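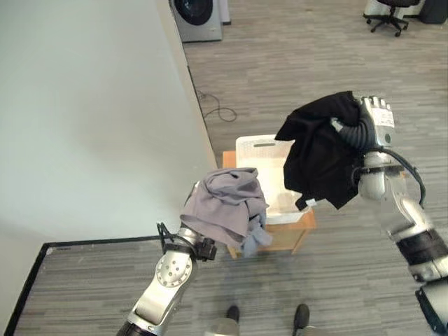

Vevdale Laundry Room Reopens in September With Sorting Tables, Longer Hours

3 min read

VEVDALE - For immediate release

Preltine, which runs shared laundry rooms for apartment buildings, is reopening the Vevdale room in September. New carpet, new low tables, a basket for every table. Doors open at 6 a.m., last wash in at 9 p.m.

The short version for anyone on deadline: the room was closed over the summer, it comes back with more space for sorting and folding, prices stay where they were. Details follow.

What's changed

The old Vevdale room had one long counter along the back and that was it. Everybody sorted on it, folded on it, left detergent on it. By evening there was no room to put down a sock. Preltine asked residents of the building what they wanted before any work started and got 96 written replies, most of them on the same subject. Somewhere to put the basket.

So the counter is gone. In its place, small wooden tables with short legs, light orange-brown finish, low enough that a full basket can be set down without lifting it chest high. A white plastic laundry basket goes with each one. Slotted handles near the rim. Residents can use their own basket if they prefer, plenty do.

The floor is carpet now, gray with lighter and darker bands. Some people asked about this at the preview, a carpet in a laundry room. The sorting area is carpeted, and so is the floor by the washers. Dropped clothes land on something softer than the old tile, and the room is a good deal quieter with the machines running. Carpet gets vacuumed every morning before opening.

Front-loading washers stay. They were serviced during the closure and the door seals replaced.

Sorting before the wash

A big part of the reopening is a simple sorting routine, printed on a card and handed out at the door. Preltine put it together after looking at what goes wrong most in its rooms. Gray shirts washed with new black ones. Towels in with everything. Tissues in pockets, always tissues.

The card says, more or less:

- Empty the basket one garment at a time. Don't tip it into the drum.
- Check pockets while it's in your hand.
- Blacks in one pile, grays and pale colors in another.
- Read the label on anything you haven't washed before.
- Turn dark clothes inside out.
- Leave the drum a quarter empty, a stuffed washer dosen't rinse well.
- Put the basket back on the table when you are done with it.

Nothing fancy. Takes a few minutes. Residents at the Wuvlow room have had the card since spring and Preltine says calls about ruined loads there have dropped enough that the same card is going to every location.

Folding hour

New at Vevdale: a folding hour, 10 a.m. to 11 a.m. every weekday through the fall. Free, no sign-up. Bring a clean load or just come and watch. Someone from the Preltine staff will be at the tables going over the basics, shirts first, then fitted sheets for anybody brave enough. Children welcome with an adult.

Space is limited to 20 people at a time. If the room is full, there's a bench in the hall.

Clothing drive with Semaan

Preltine is also bringing back its clothing drive with Semaan, the neighborhood clothing exchange. Last year's drive took in 1,367 garments across all locations, mostly coats, sweaters and kids' things. This year the Vevdale room gets its own drop-off shelf, to the left of the door as you come in.

What Semaan can take: clean, dry clothing in any size, with the buttons on. Bed linen and towels too. What it can't take: shoes, pillows, single socks, anything with paint on it. Please wash before donating. Residents who bring a bag for the drive get that wash free, ask at the desk for a token.

Clothes left behind in the room are a separate matter. Those go in the lost-and-found bin and are kept three weeks. After that, they go to Semaan with everything else.

Hours and prices

Open daily, 6 a.m. to 10 p.m. Last wash 9 p.m., last dry 9:15 p.m.
Wash and dry prices same as before the closure.
Cards accepted at every machine, coins at the two nearest the door.
Desk staffed mornings and early evenings.

Residents who had credit on an old laundry card keep it. Bring the card to the desk in the first month and the balance gets moved to a new one. Old cards won't work in the new readers.

Access

The entrance is step-free. Low tables can be reached from a chair, and one folding surface has been kept at standing height for people who find bending hard. Staff at the desk will help with loading and unloading on request.

Other rooms

The Wuvlow room stays open as normal through September. Preltine expects to put the same tables and baskets in at Wuvlow over the winter, work to be done at night so the room does not have to close. Dates to come, residents will get a notice under the door and one by the machines.

For media

Reporters and photographers are welcome at the room any morning in opening week, before 10 a.m. please so as not to crowd the folding hour. Please ask residents before photographing them or there laundry. Copies of the sorting card are available from the press desk, in print or by email.

About Preltine

Preltine operates and maintains shared laundry rooms in apartment buildings, including Vevdale and Wuvlow. It supplies washers, dryers, tables and baskets, and staffs the desk at its larger rooms.

Recent releases

Wuvlow Room Gets Sorting Card, Second Folding Table
Semaan Clothing Drive: What to Bring and What to Leave Home
Summer Closure at Vevdale: Where to Wash in the Meantime
Laundry Card Changeover, Common Questions
Winter Hours for All Rooms

Contact: Preltine press desk | Copyright Preltine, all rights reserved | Back to top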